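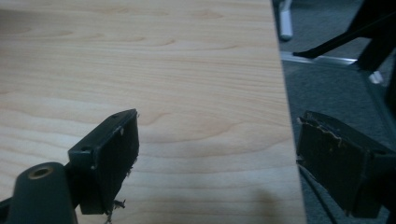
Most oil finishes fail at the prep stage. Sand to 400 grit, wipe off the dust, then apply a thin coat and leave it for 2 hours before buffing. Pale wood with soft, wavy grain, like this tabletop, shows swirl marks easily — sand along the grain lines only. Keep strokes straight near the edge, where the paper tends to round the corner.

Rodis paste wax goes on last. Use a lint-free cloth and let it haze before you polish. Store oily rags flat outdoors until dry.

Updated in June by the Woltulent Workshop desk

108 shares

Related
Removing water rings
Sharpening a card scraper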